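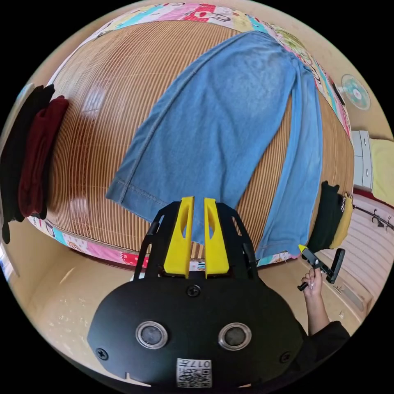
Boradon Hand Gripper, yellow finger version

Hand-held two-finger gripper with built-in lenses, for recording household handling tasks. You hold it, you do the job, the job gets recorded from the gripper's point of view. Sold as single unit or matched pair.

Status: in stock, pairs on back order until June
Sold by: Voken (all enquiries to Fahad Orakzai, details on the contact page)
Ships with: gripper, spare finger set, USB cable, soft pouch, screw bag, printed quick start

What it's for

Clothes mainly. Folding, turning, laying out, hanging up, picking one thing out of a heap. We designed it for laundry first and everything else came after, so if you are doing bottles and boxes it will cope but there are cheaper grippers that do it just as well. Soft stuff is where the fingers earn their money.

Customers so far use it for:

Denim, towels, bed linen, school uniform, knitwear (see note on knitwear below). One customer does tents. Didn't ask.

The body

Black moulded shell, two lenses side by side on the back plate. ID label with code under the lenses. Don't peel it off, the import software reads the number to match the file to the calibration, and if you lose it we have to do it by hand and Fahad gets grumpy.

Weight 205 g without cable. Light enough for a morning's work, though most people want a break well before lunch. Fits right or left hand.

Screws are standard crosshead. Nothing glued. If you open it up please take a picture of the cable routing first, there's a ribbon that likes to get pinched when the shell goes back on.

The fingers

Yellow, slotted down the middle. The slot lets the finger bend a little when it closes, so it takes hold of a doubled seam or a waistband without you having to squeeze like mad. Close gently, let the finger do it.

Colour is so the software can find the fingertips against the cloth. It struggles a bit with mustard and bright orange garments, no way round that at present. We did a small run in green but have stopped.

Replacement: 4 fingers to a pack. They wear at the tip first. Change both at the same time or the grip goes crooked and the garment twists as you lift.

Working with jeans

Most asked about so it gets its own bit. Jeans are heavy, stiff at the seams and the legs want to go their own way. What we tell people:

Lay them out on something flat and firm. A woven mat over the bed is fine, better than a soft duvet where the fingers just push the cloth down and come up with nothing.

Take the leg near the hem, close on the whole width if you can gather it.

Lift straight up before you go sideways. If you drag first the other leg comes with it.

Keep spare garments to the side of the bed, in reach but off the working area.

Don't rush the release. Open, wait a beat, then move away. Half the bad recordings we get sent have the finger still catching the cloth on the way out.

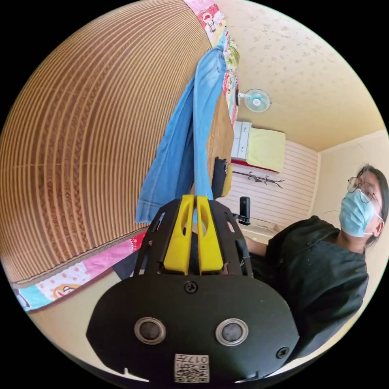 Page last changed: June (finger pack contents, room notes added)

Room notes

People ask what sort of space they need. An ordinary bedroom does. You want a clear side of the bed to stand at, enough light that you're not working in your own shadow, and the fan off or low if you're doing anything thin. Denim doesn't care. Silk and chiffon do.

Ceiling height matters more than you'd think if you are lifting full length trousers. The lenses see a lot, very wide, so straight lines near the edge come out bent. Normal. The software straightens what it needs to. Anything private on the walls or the chest of drawers, put it away before you start, because it will be in shot.

Two hands or one

Single unit is OK for picking, carrying, dropping. For folding get the pair. Folding with one gripper and one bare hand can be done and plenty do it, but the software only tracks the gripper side so you lose half of what happened. The pair comes matched at our end, please dont mix a left from one pair with a right from another without redoing the calibration.

Calibration

Takes 2 minutes with the printed board. Do it at the start of each session and again if you drop it. You will drop it.

Recording time

About 2 hours on the bench with the power bank we recommend (the Abugri slim one, not included). Less if the room is warm. It gives a short buzz when it's low and then a long one when it stops, and the file is saved up to the long one.

Software

Biltus import tool, free with the unit, Windows and Linux. No Mac yet. Reads the recording, checks it against the label number, cuts it into seperate tasks where the fingers open for longer than a second. You can change that setting, and for slow folders you probably should.

Exports to the usual formats. If you need something odd write to Esi Boateng, she looks after Biltus and is generally quick about it.

Known problems

Knitwear. Loose knits catch in the finger slot. Slip the plain covers on (extra, see price list) or work with the fingers turned a quarter.

Very dark clothes on dark bedding. Recording is fine, the automatic cutting gets confused. Use a paler mat.

Buzz on some early units is too faint to notice through a thick sleeve. Free swap of the motor, you pay postage one way.

Zips. Metal zip pulls mark the finger tips. Cosmetic only.

Care

Wipe shell with a dry cloth. Lens cloth for the lenses, nothing wet. Fingers come off and can go in warm soapy water, dry them properly before refitting. Lint builds up where the finger meets the frame, a soft toothbrush gets it out.

Returns

Unused, in the pouch, within the month. Used units we'll look at and make an offer. Finger packs can't come back once opened.

Hire

Yes, pairs only, by the week, deposit needed. Hire sets have been round the houses a bit and look it, but they're checked and fitted with new fingers each time. Ask Fahad what's free, the calendar on the old site is wrong and has been for a while.

Schools and colleges: ask about price before ordering, not after, we can't change an invoice once its gone through.

Related items
Finger pack, yellow
Plain finger covers, knitwear
Calibration board, spare
Wrist strap
Hard case for pair (out of stock)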